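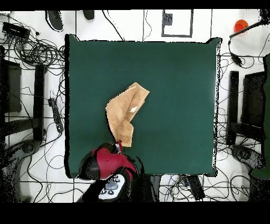 People wanted to un-snag towels from a robot arm (paid, no experience needed)

Hi! I'm Nima Salehi, and I run the towel sessions for the Sakutow project in the Imard building in Pesden. I'm looking for nine people to come in, spend a couple of hours with us and a robot arm that handles towels, and help us find out whether the way we stop and restart it makes sense to anyone who doesn't work here. You'll get $40 and as much tea as you can drink.

Before you write to me I want you to know why we're asking, so please read the next part even if you normally skip to the money.

What went wrong in January

The arm picks up a towel, drags it around, tries to lay it flat, tries to fold it. It's not fast, and for long stretches it's a little dull to watch. Terry cloth is hard for it. The loops catch on the fingertips, the corner it wants is usually tucked under some other part of the towel, and every now and then it ends up pinching a fold it didn't mean to pinch and just sort of hangs on.

When that happened, what we used to do was press pause, reach in, pull the towel free, shake it out, put it back down and press resume. I'd done that so many times I could do it while talking about lunch.

So in January I paused it, reached in and got hold of the towel near the tip of the gripper. Davoud Ahmadpour was on the laptop. He saw that the arm was still, saw that I had the towel, and thought I was done because I'd said "okay." I had said "okay" to myself, the way you do when you've found the corner. He pressed resume. The gripper closed on the towel and on the side of my left hand, and then the arm started moving with both of us attached to it, me and the towel.

I hit the emergency stop with my other hand. The arm quit moving right away, like it should. The gripper stayed shut. It's supposed to, in one way, because you don't want it dropping things whenever the power goes, but I'd never thought about what that would be like from the inside of it. I had to stand there while Davoud found the release procedure in a binder and read it to me out loud. I had a bruise and a dent in my skin for a few days and that was all. I was lucky that it was soft towel on most of the contact and that we run it slow.

I'm telling you this in detail because the people who come to these sessions should hear it from me, and hear it before they're standing next to the thing.

What we found when we looked into it

Mehrangiz Fallahi went through the logs afterward. There were almost 600 pauses in there, going back to when we first set up, and in a bunch of them the software had held on to the last gripper command and played it again on resume. So if the arm was about to close when you paused it, it would close when you resumed it, first thing, before anything else. Most of the time nobody had a hand in there at that moment, so it looked like a small twitch. We'd all seen the twitch. I had even written "twitchy today" in my notes more than once, and then gone home.

That was the software side. Then there was our side, which I find harder to write about. Pause and emergency stop had gotten mixed up in our heads. We were treating pause like it made the arm safe to touch, and pause never promised that. We had no agreed words for "my hands are in" and "my hands are out." The person at the laptop and the person at the towel were guessing at each other.
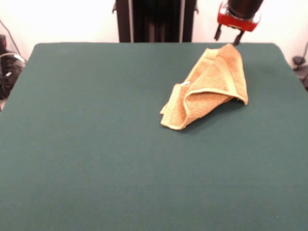
The queued command is fixed. Resume now clears whatever was waiting, and the gripper won't do anything until somebody tells it to, fresh. Filippos Sotiropoulos rewrote that part and then spent days trying to break it, with a rolled-up towel standing in for a hand. We also have a new routine for freeing a stuck towel, a short card with the steps on it, and a rule that the person reaching in is the only one who gets to say when the arm can move again.

The trouble is that we wrote the card, and we tested the card, and we already knew what every line of it was supposed to mean. Davoud can follow it perfectly. So can I. I'd like to see what happens when someone picks it up cold.

What you'd be doing

You come in for one visit, 2 hours long including breaks. We walk you through the setup, show you the emergency stop, and have you press it yourself while the arm is moving so you know what that feels and sounds like. You'll press it a few times. Please don't be shy with it, it's just a button.

Then you watch us run the towel task for a while. Somewhere in there the towel will get caught (if it doesn't do it by itself, we have ways of helping it along). You stop the arm and work through the card to free the towel. For the first part of the visit the arm's power is off whenever you reach in, completely off, and one of us checks that before you touch anything. In the second part it's exactly the same for your hands, but you'll also take a turn at the laptop while one of our team reaches in, and you'll be the person listening for the words. That half is the one I'm most curious about, to be honest with you, since the laptop seat is where our mistake happened.

Afterward you sit down with Édgar Chambi and tell him everything that confused you. Édgar didn't write any of the card and doesn't mind hearing that it's bad. He'll record your voice, with your permission, and take notes. If you got lost on a step, or you skipped one, or you wanted to press something and weren't sure you were allowed, we want that. You can't do badly at this. If you make a mistake with the card, the card gets rewritten.

What we do to keep you safe

There are always two of our people with you, and one of them has a hand on the emergency stop the entire time the arm has power. Your hands never go near the gripper while it's live. The arm runs at its slowest setting for all visits. You'll be shown the manual release for the gripper at the start, and this time it's printed on the front of the card, in big type, and nobody has to go find a binder.

You can stop at any point and say nothing more than "I'm done." You get the full $40 regardless.

We'll go over all the risks on paper with you before you sign anything, and you'll get the consent form by email beforehand so you can read it at home. It includes a plain account of the January incident, so what you've just read is what you'll read again, in somewhat stiffer language.

Who I'm hoping to hear from

Adults, any age, who've never worked with a robot arm. I'd really love to have some people who fold a lot of towels for a living! Hotel laundry, gym, salon, home care, anything like that. You'll have opinions about how this arm goes at a towel and I'd like to hear those too, even if they don't fit in the study.

You need to be able to stand for part of the visit, though we've got chairs and you can sit in between. You need to be comfortable reading a short card in English and speaking up over a bit of fan noise. Reading glasses are fine, hearing aids are fine, just mention them so we can set up the room to suit you. If standing or reaching is difficult and you'd still like to take part, write to me anyway. The laptop part could possibly be done seated from start to finish and I'd rather work something out than lose you. 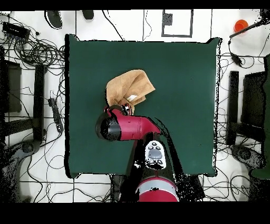

Some practical things. Wear closed shoes with a flat sole, and please watch where you put your feet, we'll show you which way to walk around the equipment. Short sleeves or sleeves that stay pushed up. Rings, bracelets, watches and lanyards come off before we start, and we have a tray for them. Long hair gets tied back (we have hair ties, I bought a whole bag). Gloves aren't allowed, even if you'd feel better with them on. Filippos can tell you at great length about gloves and grippers.

You can't take part if you work for Heydari, who handle our equipment servicing, or if you share a home with anyone on the team. Sorry to my sister, who has asked twice.

Photos and video: we record the arm and the towel at every visit. Your hands and voice may be in the recordings. If you don't want your face recorded, tick the box on the form and we'll set you up so it isn't. Nothing goes in a talk or on a web page without a separate yes from you.

What happens with the results

The card gets fixed, first of all. Mehrangiz is also writing up the whole thing, the stored command and the pause habit and what came out of these visits, so that other groups running similar setups can check their own. I've talked to a few people about it since January and more than one of them got a funny look and went off to read their logs. If you leave us an address, we'll send you the write-up and the final card.

How to sign up

Drop a note to the Sakutow sessions desk at Imard, in person or through the contact form on our page, with "towel visits" at the top. Tell me:

Your name and the best way to reach you
What kind of work you do or used to do
Whether mornings, afternoons or evenings suit you
Anything we should know about getting in, standing, reading or hearing

Please get in touch by May 20, 2026. I answer everything myself, usually the same evening. If we have more people than places I'll pick for a mix of jobs and ages, and I'll let you know either way so you aren't left hanging. Everyone else goes on a backup list, with their okay, in case someone can't make it.

If you're on the fence and want to see the arm before deciding, come by! Ask for me at the front desk and I'll run it for you while you stand well back with a cup of tea. I can show you the old binder as well. We've kept it on the shelf with the bad page marked.

Nima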